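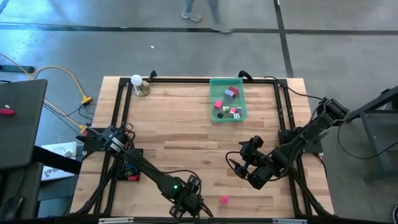
Idia open day: my trip report

OK so a few people in guild chat asked me to write this up, and it got way too long for chat, so it's going here. For anyone who doesn't know, Idia (the studio that runs Dosel) opened up their Baltmont office for one afternoon in October and let players in. You had to put your account name in a drawing, and I put mine in and forgot about it until the email showed up. I live four hours away by bus. I went anyway!

Doors were at 1:00 and I got there at 12:20, and there was already a line down the stairs. The guy in front of me had played since launch and had 3,046 quests finished on one character, which he showed me on his phone while we waited. I have a little over half that and thought I was doing fine. We talked about the old marsh zone the whole way up and whether the frog cloak still drops (he says yes, off the second named, not the first, so go tell Tripathi people to stop camping the first one).

Getting in and the lobby

They gave us a badge with our character name on it instead of our real name, so for the rest of the day I was Mossbucket to everybody. I regret a lot of choices I made at character creation. There was coffee, there were those little powdered donuts, and there was a card with an item code on it. More on the item at the end since I know that's what half of you scrolled down for.

Somebody said around 600 people signed up for the drawing, and they took 50. It felt like the right number for the space. Any more and you'd never have gotten near a desk.

The zone art room

This was my favorite part and I could have stayed all day. They had the original pencil maps for the first three regions up on the wall, and you can see where the coastline used to go much farther south. There was a whole fishing village down there that never made it in. Same quest giver, even! They moved her up to the crossroads and that's why she keeps complaining about the smell of fish when there's no water anywhere near her. I've been running past her for six years wondering about that.

One of the artists let us pick colors for a mushroom. It was a real mushroom that's going into the spring zone, or so she said, and our group went with orange with a purple stem because we couldn't agree on anything. If you see an ugly mushroom in spring, hi.

The loot talk

Dario Cocco did the talk on item drops, and it was packed, I sat on the floor. He's been on the items side for a long time and he was a lot funnier than his patch notes. I took notes on my phone, so this is what I've got, and please don't yell at me if I got a detail wrong:

Drop chances on dungeon bosses are rolled when the boss dies, not when you zone in. So all that stuff about re-entering the instance until it "feels right" does nothing. I have done this many, many times.

Scaling your group down doesn't change the table for most of the older dungeons, but there are a handful of pouches and satchels that check the highest level in the group. He wouldn't give a list. Somebody asked three different ways and he just kept smiling.

The quiver from the Tripathi vaults really was bugged for most of the summer. It could drop, but only if there was an archer in the group and the archer wasn't the leader. He said it's fixed now. I looked at my guild log when I got home and yeah, I led every one of those runs on my archer. So that's my whole July explained.

He also said they're looking at letting you stack crafted arrows to 1,000, and the room went nuts. I have four bags of nothing but arrows, I clapped until my hands hurt. No date on it though, and he said "looking at" about five times, so don't go selling your bags yet.

Q&A

Kind of a mixed bag. The first question was about housing and took fifteen minutes. The second was also about housing. Then a woman from the Lantern server asked about the mount speed difference on hills and got a really good answer about how slopes are handled (short version: go diagonally, it's faster, it's always been faster). I asked if shared bank slots were ever going up and they said maybe next year, which is what they said two years ago, but they said it nicely.

No word on server merges. They were asked and they went straight to the next hand.

The playtest

We each got twenty minutes in the new dungeon with premade characters. I got a healer, and I do not play a healer. We wiped on the first pull, then on the second pull, then somebody figured out the braziers could be lit and after that it was smooth until the bridge. I won't spoil the bridge. Bring someone who can dispel and have them stand at the back.

My group was two people from Baltmont, the 3,046 guy and a kid who was there with her dad and was better than all of us. Her dad doesn't play. He held the coats.

The item

It's a lantern for your belt. Glows blue, no stats, bound to account. The code works once and I've already used mine, so please stop sending me tells about it. It does clip through the long robes, I put in a bug report.

Bus back left at 6:45 and I made it with a donut in each pocket. I'll be on tomorrow night after eight if anyone wants to run the vaults, and somebody else is leading.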